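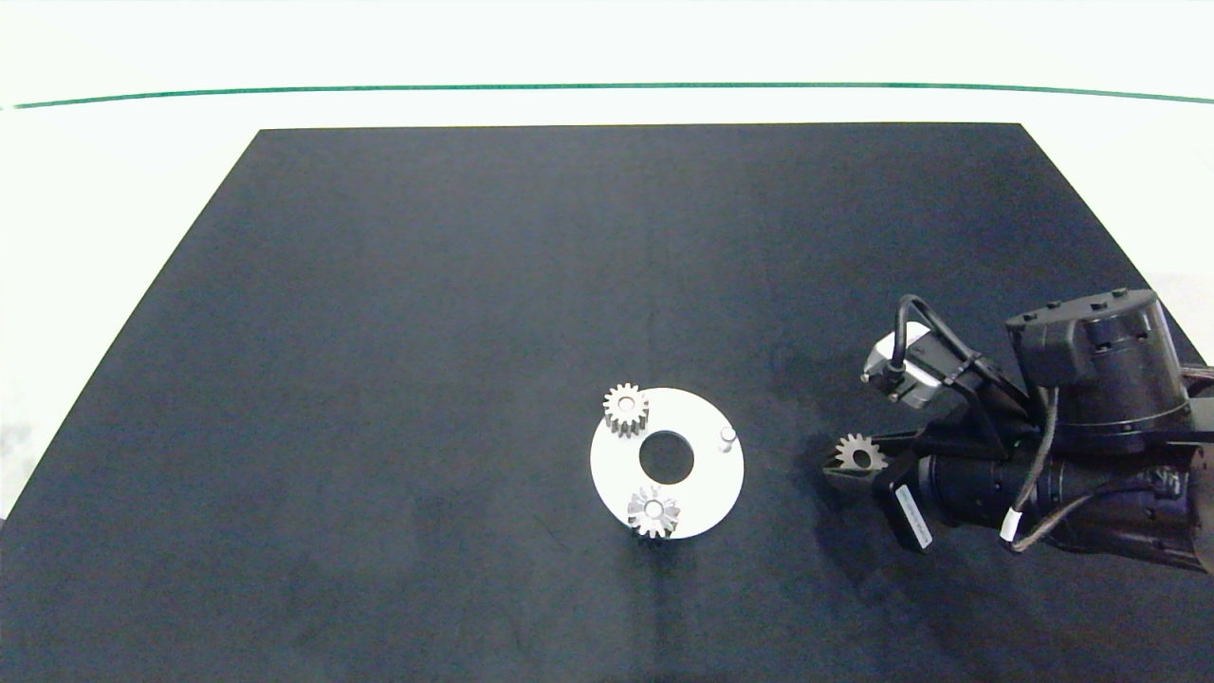

Juraj Matoušek 看完我上一篇记录，回了一大段，意思是别急着怪夹爪，三个齿轮的活儿，最后那个卡不卡，七成看手腕软不软，指尖换成金子的也没用。他还说 Veritz 那副指尖他在别的台子上用过，磨损快是快，可装配这一步从来没给他惹过麻烦，让我先把控制器里的刚度往下调，再来谈换不换。

分类：机械臂与末端执行器 / 夹爪对比 / 实验手记

好吧，我承认他说得有道理，但我还是想先把夹爪比完（指尖都打印出来了，不用多可惜啊！）。所以这几天的安排就是：两副指尖，一套控制器，刚度先不动，跑完一轮再动刚度。下面按我记的顺序写，有点乱，谁要看数据直接跳到后半截。

五月，星期四，上午

先说任务。白色圆底盘，上面三个位置，三个金属直齿轮，机械臂一个一个抓起来往小柱子上套，套上去还得跟旁边的齿啮合。听着简单，其实有两道坎：第一道是孔对柱子，第二道是齿对齿。孔对上了齿没对上，齿轮就骑在邻居的齿顶上，歪着，下不去。这时候如果臂还在使劲往下压，底盘就会跟着跑，后面全乱套。

底盘我故意没固定。Gobnait Conneely 上次说过，底盘一旦用螺丝锁死，什么夹爪都显得很厉害，锁死等于作弊。我觉得她说得太重了，不过不锁确实更能看出差别，那就不锁。深色垫子留着，浅色桌面反光太厉害，齿轮一放上去边缘就糊成一团，在垫子上轮廓干净得多。

两副指尖：
甲，Veritz 的平指，硬，内侧贴了一层薄胶皮。
乙，我们自己改的，指面上开了一道浅 V 形槽，想法是让齿轮的齿落进槽里，夹住以后不会转。

甲的手感我一直挺喜欢，抓什么都利索，闭合也快。问题是齿轮外圈全是齿，平指夹上去，真正接触的就那么几个齿尖。夹的时候看着好好的，往柱子上一碰，齿轮就在指间转一点点，转完以后角度是多少，控制器根本不知道。乙理论上治这个毛病，但有个代价：进槽的那一下齿轮会自己找位置，有时候往左偏，有时候往右偏，等于把误差从后面挪到了前面。前面的误差至少相机看得见，这是我押宝乙的理由。

相机还是装在手腕支架上的那个小的。线我重新绕过了，以前那种绕法，手腕一转到底就被扯住，画面会抖一下，我花了一个下午才想明白是线的问题，气死。现在弧留得大一点，转到两头都不绷。标定重做了一遍，顺手把旧的标定文件改名存了，没删，谁要对照自己去找。

下午

跑甲。总共跑了51次，每次都从三个齿轮摆在台面上开始，摆的位置用 Hudec 的那个小脚本随机给。脚本有个毛病，偶尔会把两个齿轮给得太近，指尖伸不进去，这种我重摆，不算数。

甲的前两个齿轮基本没话说，稳得很。第三个就开始出花样了，因为它要同时顾两边，邻居的角度又是前面两步留下来的，等于前面欠的账全堆到它头上。51次里有19次卡在第三个，绝大部分就是我上面说的骑齿顶。有几次挺有意思，卡住以后臂抬起来一点再放下去，自己就进去了，可见齿轮在指间又转了一下，这回转对了。运气，不能算本事。

我顺便试了一下压着的时候加一个小幅度的来回拧，就是手腕左右各转一点点，像人拧瓶盖那样。甲配这个动作效果说不上好，因为手腕转了，齿轮未必跟着转，平指在齿尖上打滑，有一次我在旁边听见很细的咔咔声，赶紧停了，取下来看胶皮，已经被啃出一排小印子。照这么下去胶皮得勤换。Juraj 说的磨损快，原来是这么个快法。

晚上没接着干，脑子不转了。

第二段，跑乙

次数一样，脚本一样，随机种子也用同一个，免得回头有人说我偏心自家孩子。

一开始很惨。乙进槽那一下比我想的要猛，齿轮被挤得跳起来一点，落下来就斜了。后来把闭合速度调慢，最后一小段再调慢，才老实。调速度用掉了不少时间，我本来以为随便设个值就行，结果快一档就跳，慢一档又拖得人想打瞌睡，最后停在中间偏慢的地方。数值写在台子旁边的本子上了，这里不抄，反正换一副指尖还得重调。

调好以后卡第三个的次数明显下来了，而且卡的样子跟甲完全不一样：孔对不上柱子的多，骑齿顶的少。这跟我原来的猜测对得上，误差挪到前面去了嘛。拧的动作配乙就舒服多了，手腕转多少齿轮转多少，拧两下基本就落下去，看着特别解压！我反复看了好几遍回放，看得 Gobnait 从旁边走过去又走回来，问我是不是在看动画片。

不过乙有个我没料到的麻烦：松开。齿在槽里卡得太实，张开的时候会带一下，齿轮跟着往上提，偶尔提得离开柱子根部，严重的时候又把旁边那个顶歪。现在的办法很土，张开之前先往下轻轻压一下，再分两段张开。能用，但我不喜欢，总觉得是在拿动作补形状的窟窿。槽口倒个圆角应该能好一大半，图已经改了，等打印。

关于控制器

Juraj 那段话我到底还是试了。刚度往下调，先调竖直方向，再调水平方向，手腕转动的那个最后动。

竖直方向软下来，最直接的好处是底盘不跑了。以前骑齿顶的时候臂还在闷头往下压，底盘能滑出去一截，现在压到一定程度就不再较劲。甲受益最大，打滑啃胶皮的情况少了很多，这一点我得老老实实给 Juraj 记上一功。

水平方向我调过头了。软到某个程度，手腕就有点晃，齿轮还没到柱子上方就开始画小圈圈，对孔反而更差。往回拉了一些才好。所以“越软越好”这话不成立，至少在我们这条臂上不成立，Ploslow 那边的臂轻，也许是另一回事，有机会借他们的参数来看看。

转动方向对乙几乎没影响，对甲有一点，但甲本来就打滑，我分不清是刚度的功劳还是打滑的功劳，先不下结论。

控制周期也看了一眼日志。Clomell 的控制器一轮跑下来记了2,143条力的超限提醒，乍看吓一跳，翻开一看大半集中在松爪那一下，就是乙往上带齿轮的那个老毛病。阈值没改，改了就看不见问题了。

目前的想法（随时可能反悔）

要我现在选，选乙，加拧，竖直方向软，水平方向中等。甲不扔，抓底盘、抓大件还是它顺手，夹得正，松得也干净。

Juraj 说七成看手腕，我觉得他高估了，但也没高估到离谱的程度。甲调软以后确实追上来不少，如果只有一副平指又不想折腾打印机，先调控制器是对的。可齿轮在指间偷偷转这件事，软不软都治不了，得靠形状。我把这话回给他了，他回了一句“那你试试圆柱销”，下面没了。圆柱销我当然知道平指没问题，又没有齿！

相机这头还有件没弄完的事。最后下压那一段，指尖和齿轮会把柱子挡住一部分，位置只能靠前一刻的画面推。现在推得还行，可要是底盘在这中间挪了，就全错。想过在侧面再加一个固定机位，Gobnait 不赞成，她觉得多一个相机就多一份标定，以后谁碰一下支架谁倒霉。我倾向于先把手腕上那个换个倾角试试，支架上的孔位够，不用重新加工。

待办，写给自己也写给下一个上台子的人：

乙的槽口倒圆角，打印2副，留一副备用。
甲的胶皮换新的，旧的别扔，我要拍齿印。
Hudec 脚本里加一个最小间距，省得手动重摆。
相机倾角改了以后必须重新标定，改之前在本子上写一声。
参数文件名别再叫“最终版”了，里面已经有好几个最终版，我自己都不知道昨天用的是哪个。

圆角的新指尖装上以后还是用同一个种子跑，第三个齿轮单独记。超限提醒那边我会把松爪和下压分开统计，格式先照旧，列名等 Juraj 回了再定。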